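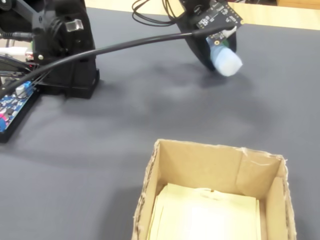 Reviews > Desktop Robots > Kits

The Okier teaching arm, two months in

Okier says you can teach this arm a job in an afternoon. You hold it, move it through the job, press save, and it plays the motion back. My job was lifting cards out of a cardboard box, one at a time. I gave it 200 demos, and then my coworker Hala Tannous gave it more, because she has steadier hands.

Guiding by hand is the better half of the kit. The joints are stiff at first but loosen up, and replay is fine as long as the box stays exactly where it was. Move it a thumb's width and you're teaching again. The manual blames "limited variety" and suggests 1000 demos. For cards!

Remote control I'd skip. The lag is small but you feel it right when the soft tip gets near the paper, and I kept overshooting. Cable routing is left up to you, and the manual gives it half a page.

At $388 it's a decent way to learn how this stuff works. As a helper, no. I'd wait for the next firmware and see if Okier still says "an afternoon."

3 out of 5

14 comments | 6 shares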